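Doolan hand gripper, club review

So we finally have the Doolan gripper at our robotics club in Braltdale, and I've been hogging it enough that Keegan Pryor told me to write it up for everyone else. Fine!

We paid $265 for it out of the August bake sale money (the next model up was 500, no thank you). It's a hand-held one, two black fingers with foam pads on the inside, and you squeeze it yourself. The students use it to work out how a grab should go before they write any code for the arm.

What I like: the foam. Our old Hamia had bare plastic tips and anything shiny shot out across the room. It's also light enough that Jianhua did a whole afternoon with it and only complained near the end. Replacement pads are $40 a set, which stings a bit, and the glue on our first pair started lifting at the corners after a month or so. I stuck them back with contact cement and they've been OK.

What I don't like: the trigger is stiff for smaller hands. Coralie ends up using both of hers, and then she can't steady anything else. The manual is also pretty thin, four pages and one of those is the warranty.

Kitchen stuff is our project this term, and soup spoons are my favorite test, all curves and glaze. 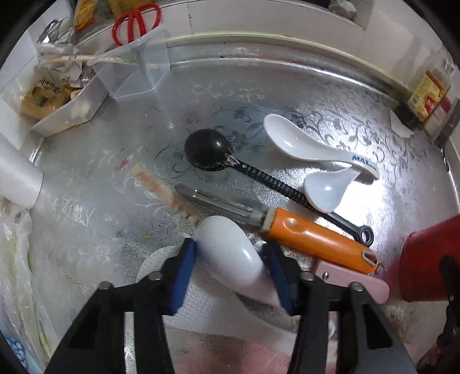
Spoon practice with the Doolan, peeler and wrench still on the tray.

I'd like a softer spring in the box, and maybe a wrist strap. Four stars from me, and Fletcher wants it noted that he'd give it three. If your club has a Hamia with the rubber sleeves, I'd love to hear how those hold up on ceramic!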